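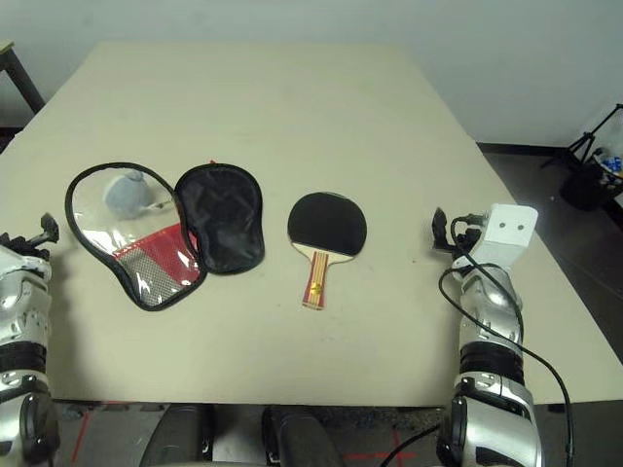
1/ Saturday maintenance of the two-arm cell, 2026-01-24

Many of you asked how we keep Garus in good condition between the sessions. Garus is our name for this cell: two arms, one table, one white wall. I will write down the routine as I do it, in the order I do it.

2/ Before I touch anything, both arms go to the rest pose and the motors are switched off. I wait until the software shows the drives as disabled. Then I press the emergency stop too, and I leave it pressed for the whole inspection.

3/ Cables first. On the right arm they leave the wrist in big loops and hang down along the forearm. Fionnuala Mulligan wanted them tied tight to the arm, and we tried it in our first month. The wrist could not turn to its limit without pulling on a connector. Now they have slack again — it is less pretty, but I have had no connection errors after this change.

4/ I go along every cable with two fingers and feel for flat places or cuts. The cable that crosses near the base gets more attention, as the feet of people also go there. If I find damage, I replace the cable. I do not repair it with tape.

5/ Red tape on the floor. If the base moves, every saved pose on the table is wrong by the same distance. I check the base against the tape every 7 days, and if it is off by more than 2 mm I push it back and calibrate again. Please use tape with a strong color. Our first tape was gray on a dark gray floor and I was on my knees looking for it.

6/ The table. It is pale and it shows every smudge and every small dark speck. I wipe it with a damp cloth and let it dry completely. Do this after the cable check, otherwise you will clean it twice.

7/ Fingers of the gripper. They are black plastic. I wipe the inner faces and look along the edges of the tips with a lamp. Then I try to move each finger with my hand, very gently. A small play is normal for ours. If I hear a click, I tighten the screws and check again.

8/ Now power on, and a slow open and close, 100 times, with nothing in between. I stay next to the stop button. Tomás Mac Mathúna runs his in the lunch break and goes to eat, and I have told him my opinion.

9/ After this come the objects. A table tennis paddle, its case, soft things. The paddle handle is hard and easy to find with the fingers. A soft toy is more difficult: it changes its shape when you press it, so the force limit must be low. I begin with the lowest value and go up in small steps.

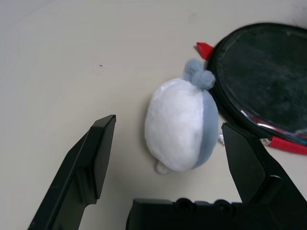
Wrist view: the plush between the finger tips, beside the pouch with the red zipper pull.

10/ In the wrist view I look at two things before closing. Are both tips in the picture, and is the zipper free of them? Fingers and zippers are a bad combination. If a tip is too close to the pouch, I stop and correct the approach angle by hand.

11/ Last step is the log. I write the date, what I touched and the final force value. Anikó Szekeres asked for this after we both changed the same setting in one week, and she was right.

12/ In February I will replace the finger pads and post the wear on the old ones. If you have a good method for fixing wrist cables on a similar arm, please write it under this post. I read all the replies, but I am slow to answer in English.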